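Prumstead Table Linens -- README

Contents
Notes and images on folding small pieces of fabric at a table: napkins, dish towels and squares cut from old sheets. Collected in July by Nhàn Phan and Yến Kim. Version 2.

Layout
cloths/ one text file per piece: color, fiber, edge finish, size
folds/ written steps for each fold (half, quarter, thirds, roll)
tables/ surface notes
images/ stills, grouped by session

There are 18 sessions. Sessions 1 to 7 cover plain squares; the rest add towels with hanging loops. A piece is listed by its main color only, so "red" covers anything from brick to scarlet.

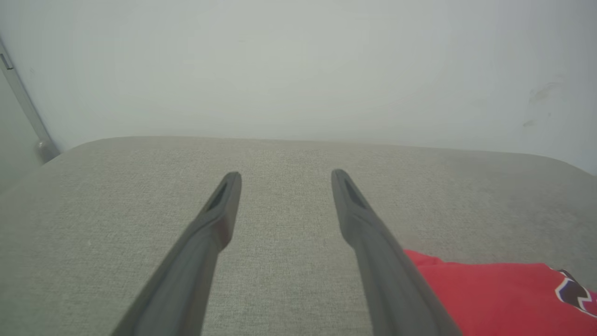
Surface matters more than we first assumed. Cloth drags on a textured top and slides on a smooth one, and the same fold can come out skewed by a finger's width. Each session file therefore has a "surface" field -- leave it blank if unknown, do not guess.

Known problems
- Fiber content is missing for 5 pieces with no care label.
- "Thirds" was written as "letter fold" in the early files. Both terms are still in use.
- Sizes were taken before washing -- cotton pieces may now be smaller.

Changes
Version 2 splits cloths/ from folds/ and drops the ironing notes. Corrections go to Yến Kim.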